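About Us

Hi, and welcome to Drunorness! I'm the one who answers the emails, packs the orders and gets pearls tangled up on my own bed at eleven at night, so if you write to us you're writing to me.

I started the shop in October with 29 pieces of secondhand jewelry and a card table at the Vatden market. Most of it came out of my own drawers (I have never thrown away an earring in my life, even the singles), and I figured I'd sell a few things and go home. I went home with an empty table and a list of people who wanted hoops. So I went looking for hoops, and I've been looking ever since.

These days we're up to 1589 pieces sold, mostly bracelets and watches, with plenty of rings. I buy from estate sales, from a very patient dealer over in Erum, and from people who mail me a padded envelope and say do what you can with this. I love those envelopes! Every clasp gets opened and closed, every stone gets a little wiggle, and anything that needs real repair goes to the bench at Gallagher before it goes on the site. If a watch needs a battery, I put one in. If it needs more than that, I'll tell you in the listing.

What people ask about most, though, is the boxed sets. I pick out a handful of pieces that I think one person might wear in a month, something for work, something for a wedding, something for the grocery store, and I lay them all out in one box. I mix gold and silver on purpose. My mother would never have done that, and I've decided life is too short to match your watch to your ring. You can buy a set the way I put it together or swap things out, just send me a note before I tape it shut.

Sets ship on Mondays and single pieces go out whenever I get to the post office. Returns are fine for 29 days, and please send the earrings back as a pair.

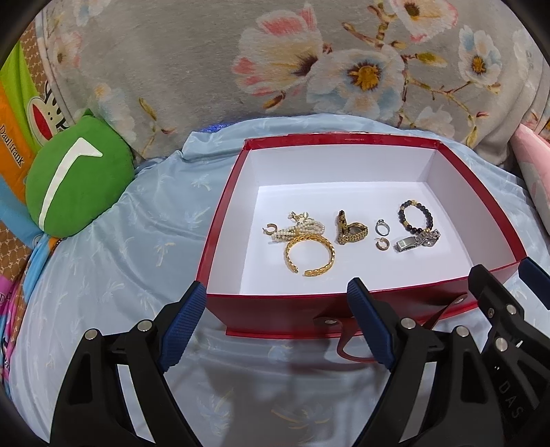 Bought a set for my sister and she wore the dark beaded bracelet and the gold watch on the same wrist all weekend, so I guess the mixing thing works. Would you ever do one with only pearls?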